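**From:** Svenja Haslinger
**To:** Drandura planning list
**Date:** July 6, 2020
**Subject:** Re: Planner timeouts with both arms active

Alun Ruddock wrote:

> After the May update, the planner times out whenever both arms are given a goal above the rack. With one arm parked, the same goals are solved. We have 159 timeouts in the log. Is the rack being treated as an obstacle twice?

Dear Mr. Ruddock,

Thank you for the report. Elin Sayce and I have reviewed the log and can confirm the fault. The scene loader adds the rack once from the layout file and again from the perception node. The second copy is padded by 15 mm, and this closes the gap that both grippers need in order to reach the bowls. 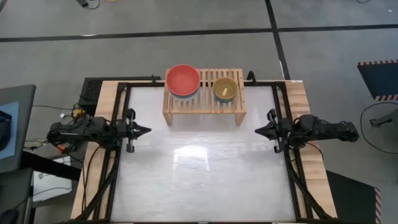
*Bowl layout at Maltden: arms on opposite sides, slatted rack at the far edge.*

Until a corrected release is available, members are asked to remove the rack entry from the layout file and to rely on the perception node alone. The padding value should be left unchanged. The planning time limit may be raised from 2 to 6 seconds, although this does not address the cause.

A separate question concerns the pale yellow stick in the smaller bowl. The segmentation step merges it with the bowl, and the grasp planner then receives a single shape. Ms. Sayce will open a ticket for this matter. Please send her any logs in which the same merge occurs.

Yours sincerely,
Svenja Haslinger
Planning Software, Cinik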